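Skemano Community Forum > Technical Support > Start-up and Installation
Salora closes at launch after the March update

Vaughan Brunton
Members are asked to post reports of this fault in this thread only. Since the March update, Salora closes at the loading screen and returns error 207. Please state your graphics driver version and whether the game was installed to the default folder. 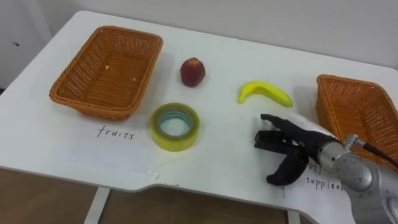 Ilham Ngui
The same error occurs on my computer. The game was installed to a second drive. Verifying the files reached 100 per cent and reported no fault, yet the error returned at the next launch.

Braulio Pacheco
I would recommend deleting the shader cache folder and restarting the computer. The folder had grown to 300 MB on my system, and the game has opened normally since it was removed.
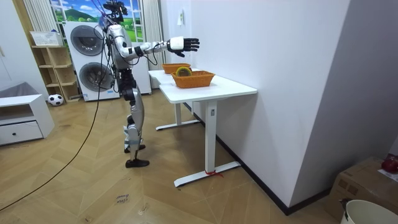

At the table, right arm extended

Jérémie Barbier
I must disagree with the above advice. I removed the cache twice without result. The fault lies with the Buthelezi overlay, which loads before the game does.
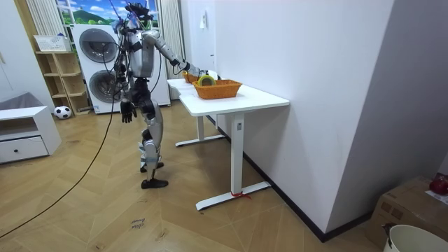 Once the overlay was disabled in its own settings menu, error 207 did not return. Closing it from the taskbar is not sufficient, as the service remains active.

Braulio Pacheco
The overlay has never been installed on my computer, so it cannot account for every case. 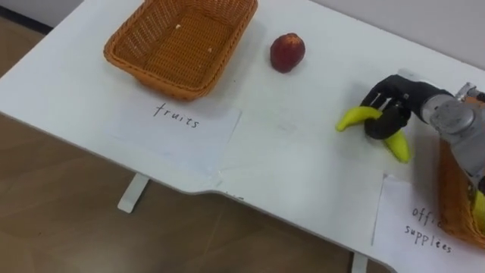 Moderator Notices

Mandla Mabaso
Both methods have been added to the support page. Members should try the overlay setting first and keep a copy of their saved games before removing any folder. Reports concerning the Curnascombe expansion belong in the separate thread.

Ilham Ngui
Disabling the overlay has resolved the matter for me. Thank you.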